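## 4. Folding and storing knitwear

Use this section for sweaters, cardigans and other knits that go in the Lultine drawer inserts. Knits should not go on the hanging rail. Shirts and jackets are covered in Section 3, bedding in Section 5.

### 4.1 Before you start

You need a flat surface larger than the sweater with both sleeves out. A made bed works well. A table is fine if it is at least 100 cm long.

- Check that the sweater is fully dry, including the cuffs and underarms.
- Close any buttons or zippers.
- Remove pins and brooches.
- Read the care label. If it gives storage directions that differ from this guide, follow the label.

**Caution:** Do not put damp knitwear in a closed drawer. The insert has no vents on the sides and the fabric may mildew.

### 4.2 Laying the sweater flat

1. Clear the surface. Push blankets and pillows to one side.
2. Lay the sweater down with the front facing up and the neckline away from you.
3. Pull the hem straight with both hands. Do not tug on the ribbing at the neck.
4. Smooth the body from the center out toward the side seams.
5. Open out the sleeves. It does not matter if they bend or curl at this stage.

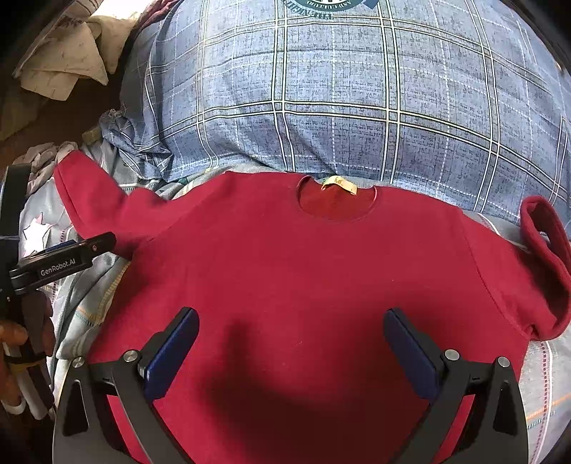 *Fig. 4-1. Sweater spread out, front up, sleeves not yet straightened.*

6. Straighten each sleeve from the shoulder seam down. If a sleeve has folded back on itself, lift the end and lay it out again. Pulling it sideways can stretch the knit.
7. Look over the front for lint. Small specks come off with a lint roller or a strip of tape. Use light pressure and work in one direction.

**Note:** Lint shows most on plain, strong colors such as red and navy. Roll these before folding, as specks are harder to reach afterward.

### 4.3 Folding

Two folds are given. The flat fold suits the wide insert (part 568). The upright fold suits the narrow insert (part 81).

**Flat fold**

1. Turn the sweater over so that the back faces up.
2. Fold one side in toward the center, taking about a quarter of the body with it.
3. Fold the sleeve down so that it lies along the folded edge.
4. Repeat on the other side.
5. Bring the hem up to the neckline.
6. Turn the folded sweater over and place it in the insert with the neckline facing you.

**Upright fold**

1. Follow steps 1 through 4 of the flat fold.
2. Bring the hem two thirds of the way up toward the collar.
3. Fold the remaining part over, then fold once more in half.
4. Stand the sweater on its long edge in the insert.

If the sweater will not stand, it is too thick for this fold. Use the flat fold.

### 4.4 Filling the drawer

- Put heavy knits at the bottom and light ones on top.
- Leave a gap of two fingers below the drawer above.
- Keep wool apart from fabrics with hooks or rough fasteners.
- Refold anything that has been in the drawer for more than 200 days, and change the position of the creases when you do.

**Caution:** Do not press the stack down to make room. Packed knits hold sharp creases, and the drawer front can come off its clips.

Replacement inserts can be ordered from Vovholm under the part numbers above. For drawers made before the Gunonwood runners were introduced, see the adapter table in Section 9.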